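Velomeck Opens Comparison Trial of Hand-Held Grippers at Donholm Site

DONHOLM, June 2026 - Velomeck has begun a side-by-side trial of finger designs for its hand-held grippers, using ordinary household items as test objects. The trial covers 3 finger sets and will run to 500 recorded attempts for each set.

Operators work at a table with a gripper in each hand. One of the tasks pairs a mug with a tube of toothpaste. The tube may start upright in the mug or flat on the table, and the operator has to move it from one to the other using only the grippers.
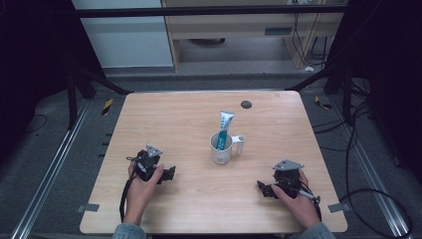 What Is Being Compared

The sets differ in finger length, face material and the number of mounting points. Velomeck is scoring each on missed grasps, drops and time per attempt. Operators change sets after every 20 attempts, so that practice on one design does not favor it over the others.

Flat fingers are the baseline. They are simple to make and quick to replace, but a low object on a smooth tabletop is hard for them to get under, and the operator has to judge the approach angle with care.

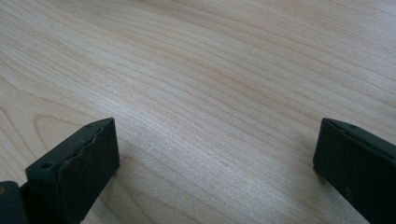
Wear is logged as well. Each finger is checked at the end of a session for chips, scuffs and play at the screws, and a worn finger stays in use until its block of attempts is finished. Velomeck wants the results to reflect parts in the state customers will have them in after a few weeks, and the wear log will be published with the scores.

"A mug is easy to hold and easy to hold badly," said Milagros Gallardo. "We score the handle and the rim separately for that reason. The tube is different again - it gives when you squeeze it, and a full one behaves nothing like a half-empty one."

The two-handed tasks were added at the request of Olivares, which is supplying 2 of the finger sets. Corard is providing the controllers and the logging software. 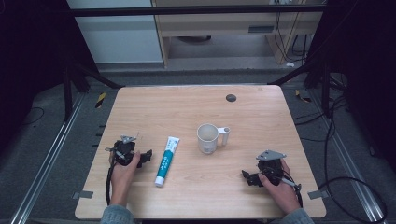 Olivares said it had asked for two-handed work early on, and that single-gripper scores had told it little about how its longer fingers perform when one hand steadies an object for the other. It expects to revise the tip shape after the first results.

Results for the baseline set will be released first. Companies that want to submit a finger set for a later round can request the mounting drawings and the scoring sheet from the Velomeck office in Donholm.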